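We use cookies to remember your settings and to keep the forum running. By continuing to browse you agree to our cookie policy. Accept / Manage

Clear tote for the dog's stuff - what holds up?

quillback_5
I'm looking for a see-through bag to keep by the back door. It needs to hold balls, a leash, waste bags and a towel. I had a canvas one and could never find anything in it. My budget isn't big. Does the clear plastic kind last, or does it split in the first cold spell?

marlowe_t
I've had a clear one with fabric trim for two years. The plastic is fine. It got creased from being folded in a drawer and the creases never came out all the way, but you can still see what's inside. Mine has beige trim and beige loop handles, and the trim needs cleaning now and then. I wipe it with dish soap.

Get one where the trim runs up the vertical edges as well as around the rim. That keeps it standing up.

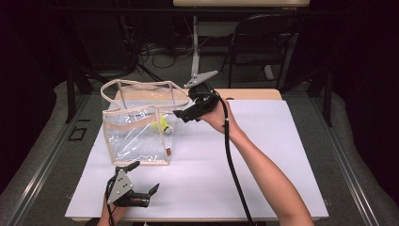
The handles are the part I'd check before buying. Long loops flop over the opening and you end up pushing them aside every time you reach in for a ball. Short ones are easier, but then you can't get it over your shoulder.

Soledad Paredes
I disagree on short handles. If you walk any distance to the park you want it on your shoulder. I tie the loops together with a bit of ribbon when it's sitting at home and they stay out of the way.

hatchcover
Skip vinyl. Mine was a Trisholm and it cracked at a bottom corner the first November I had it. It lived in the garage, so maybe that was my fault, but a bag for outdoor things should be able to live in a garage. I use a mesh one now. Sand falls out of it too.

marlowe_t
So does everything small. I lost a whistle through mesh.

hatchcover
Then put the whistle on the leash.

Lucía Goicoechea
Garage cold will do that to a lot of soft plastic. I keep mine indoors, on a hook in the hall, and haven't had a crack. One thing I'd add - don't zip or clip it shut with wet tennis balls inside. They smell after a day. Leave the top open and put a washcloth on the bottom.

quillback_5
Thanks, all. It would be indoors, so I think I'll go with clear. Does anyone know if the Skadow ones have the trim up the sides? The listing only shows the front.

Lucía Goicoechea
The large one does. I don't know about the small.

Soledad Paredes
Small one doesn't. I returned it. It slumped over as soon as I put a towel in.

quillback_5
OK, ordering the large. I'll post again once it's had a few weeks by the door.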